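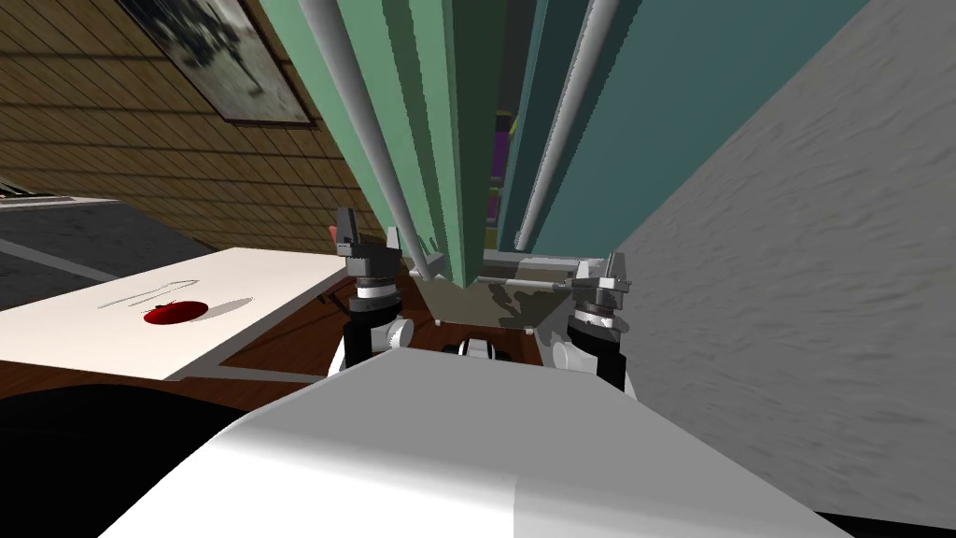 Why does my dishwasher stop with water in the bottom a few minutes before the end of the cycle?
Most of the time the drain pump is running but the water can't get past something, so start with the filter, then the drain hose where it meets the sink plumbing, and only then look at the pump itself.

I wrote that up top so people landing on this ticket can get going. The rest is my log of how I got there, wrong turns and all. If your machine is a Favus built-in with the buttons along the top edge of the door, most of it should match up.

Ticket opened by: Herman Manurung
Opened: 12/03/2022
Product: Favus built-in dishwasher
Status: Closed, fixed by owner

What's going on

Hi folks. My dishwasher gets almost all the way through a normal cycle, hums for a while, and then beeps and shows code 69 on the little display. When I open the door there's a gray puddle in the bottom, over the filter and up to the lower spray arm. The dishes come out mostly clean but the glasses have a gritty film on them, and the kitchen smells like an old sponge. Turning it off and back on clears the code until the next wash.

The booklet that came with it has a table of codes and mine says "drain time exceeded." Great, but exceeded by what? I called the store I bought it from (Dirkwood, they've always been good to me) and the guy at the parts counter said the machine gives the pump a set time to empty the tub, and if the water is still there it quits. He told me to check the filter. I had checked the filter! Or I thought I had.

First try: the filter

So there are two pieces to mine. I had been lifting out the flat mesh screen and rinsing that, feeling very responsible. The tall round part in the middle twists a quarter turn to the left and comes out too, and I had never once done that. It was disgusting. Rice, a bread bag clip, a bit of label off a jam jar. I soaked it in hot water and dish soap, went over it with an old toothbrush, and put it back.

Ran a rinse. It drained! I was thrilled and told my wife I'd fixed it. Then I ran a full load that night and got 69 again, same puddle.

Second try: the air gap and the disposal

Somebody on here asked whether I had a new garbage disposal, because there's a plug inside the dishwasher inlet that has to be knocked out when you install one. Good question, and the disposal did go in this November, but I looked up the inlet with a flashlight and the plug was gone. I also popped the chrome cap off the air gap on the sink. Clean as anything. I ran the disposal for a bit with the water on anyway, no change.

Third try: the hose

This one took me an afternoon. I cut the power at the breaker, shut off the water under the sink, and bailed out the tub with a plastic cup and then a big sponge. Please do this before you touch the hose. I skipped part of it the first time and soaked a whole shelf of trash bags.

The drain hose on mine runs out the back of the machine, through a hole in the side of the sink cabinet, up high under the counter, and back down to the disposal. Up high is where it should be, that's the loop that keeps sink water from running back into the machine. Mine had slid off its hook and was lying on the cabinet floor behind the bleach. And right where it came through the hole it was bent at 90 degrees, flat as a ribbon. My guess is that it got shoved over when the disposal went in, which would put it on me.

I took the hose off at the disposal end and held it over a bucket. There was a plug of greasy gunk a few inches in, sitting at the crease. I pushed it out with a length of old garden hose and flushed it in the bathtub until it ran clear. The crease wouldn't come out though. I squeezed it, warmed it up with a hair dryer, and it kept folding in the same spot as soon as I let go.

So, new hose. Dirkwood didn't have the Favus one and suggested a Vasylenko universal, the ribbed kind with a rubber end you trim to fit. It was about 3 inches longer than I needed, and that turned out handy for getting the loop up good and high. I used a new clamp and screwed the hook back into the underside of the counter with a longer screw.

How it's doing

Drains every time. I've run the normal cycle, the heavy one, and the short one my son likes, and no code. The film on the glasses is gone too, and the smell went after I ran it empty on hot with a cup of white vinegar on the top rack.

For the pump question a couple of you asked: no, I never opened it up. The pump on mine was humming steadily the whole time. From what the parts guy told me, a click and then silence, or a rattling sound, would have pointed that way, and he had a Prikum replacement on the shelf if I needed it. I didn't.

One thing I'm still not sure of. There's a bit of clean water left under the filter after each wash, less than a cupful. The booklet says a little is normal and keeps the seal from drying out, so I'm leaving it alone.

Closing this one. If you've got the same code and the hose looks fine, open your own ticket and put down whether the pump hums, that was the first thing everybody asked me.

Herman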